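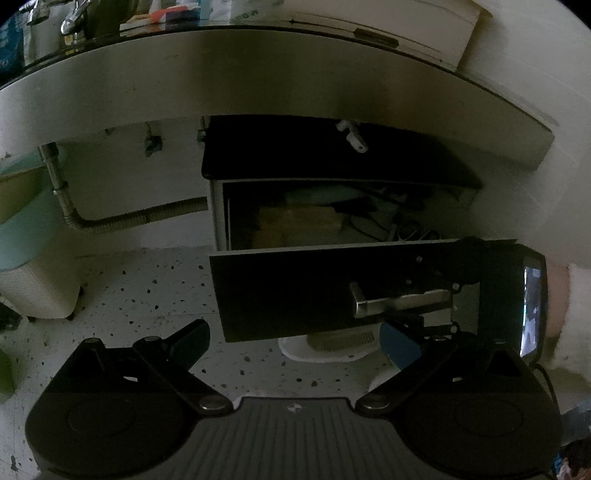
The top drawer by the sink, Friday morning. Cables, scissors, a block of wood.

Search posts, people, tags

Esi Bonsu
January, 7:40 a.m.

I'm going through the kitchen one drawer at a time this month. I started with this one because I open it more than any other and hardly ever find what I went in for.

The block is tan, about palm size. It was a doorstop at our old place on Toscombe. We don't have a door here that needs one. I've moved it to the shelf by the back steps for now.

The cables took the longest. They were in one knot and I ended up doing it on the floor with a cup of tea. I laid them all out straight and tried each one on something before deciding.

Three of them fit nothing we own. One went to a baby monitor we gave away when Tetteh was in second grade. He's taller than I am now.

The scissors stay. They have the big looped handles and they're the only pair in the house that will cut through a bag of rice without chewing it. I did move them to the front. They kept getting caught in the cables and I'd pull out the whole nest to open a packet of noodles.

A few people have asked about the cabinets. They're the black ones from Hamine, with the bar handles. We put them in ourselves two summers ago. The handle on this drawer works loose every few months and I tighten the screws with whatever is closest, usually a butter knife. I used a real screwdriver this time and it feels better already.

Fingerprints do show on the black. I wipe the fronts down with a damp cloth and dry them right after. If you leave them to air dry you get streaks. I don't use spray on them.

Senyo's view is that every kitchen needs one junk drawer and I should leave it alone. I said fine, but it has to close. It hadn't closed all the way since Thanksgiving.

Rule I'm trying: if it plugs into something, it doesn't live in the kitchen. Chargers are going in a shoebox in the hall closet with a label on the end. Senyo has already asked me twice where the chargers are.

Tùng Ngô asked if I use drawer dividers. I bought a set of the Tilta ones last year and they were too tall for this drawer, so they went under the bathroom sink, where they're fine. For the kitchen I'm using the lids of old food containers as trays. They slide a little. I put a bit of shelf liner under them.

If you want to buy dividers, measure the inside height and not the front. The front panel is a lot taller than the box behind it. That was my mistake.

Counter is next. Things get put down by the sink when people come in from the store and then they live there. I moved everything to the table, washed the counter, and only put back what gets used every day. It took twenty minutes, including an argument about the vitamins.

Fedir Hnatiuk wanted to know where old cables go. Our hardware store on Tsikata takes them in a bin near the register, no charge. Call yours first. Some places only take them on certain days. Please don't put them in the curbside recycling, they wrap around the sorting equipment.

So what went back in the drawer: scissors, tape, a pen that works, the rubber bands, the takeout menus we use. I threw out the menu for the place that closed. I'd been keeping it for the noodle soup, I suppose.

I vacuumed the inside with the narrow attachment before anything went back. Crumbs get in there even though we don't keep food in it. The toaster used to sit right above, so that's probably where they came from.

Update, same day, after dinner. Tetteh has put a phone cable in the drawer. I've moved it to the shoebox and told him about the shoebox.

The drawer under this one is lids and foil. I'll do that one over the weekend if it rains.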